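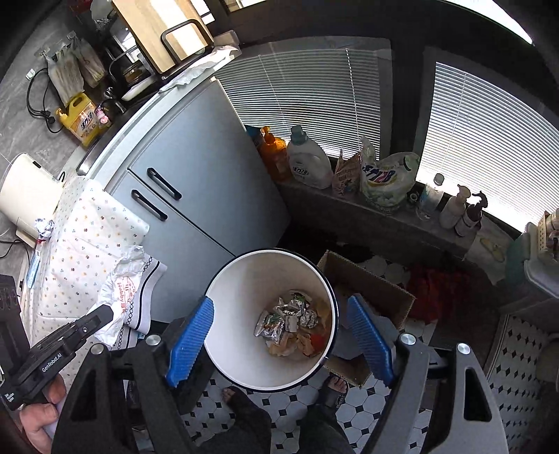 *Pinza manual sobre el cubo de residuos, con envoltorios arrugados en el fondo.*

## Pinzas de recogida en la cocina: aviso de seguridad

El servicio técnico de Nandbridge registró en mayo 6 incidencias por cierre incompleto de las almohadillas. En todas ellas, un fragmento de papel metalizado había quedado alojado junto a un pasador.

Se ruega a los usuarios observar estas indicaciones:

- Retire los restos con un paño seco, con la pinza abierta.
- No introduzca los dedos entre los eslabones.
- Mantenga la herramienta alejada del fregadero.
- Si el cierre sigue siendo irregular, suspenda el uso y comuníquelo con la referencia 2657.

Las consultas sobre recambios se dirigirán a Rafferty Sorensen, delegación de Skultholm.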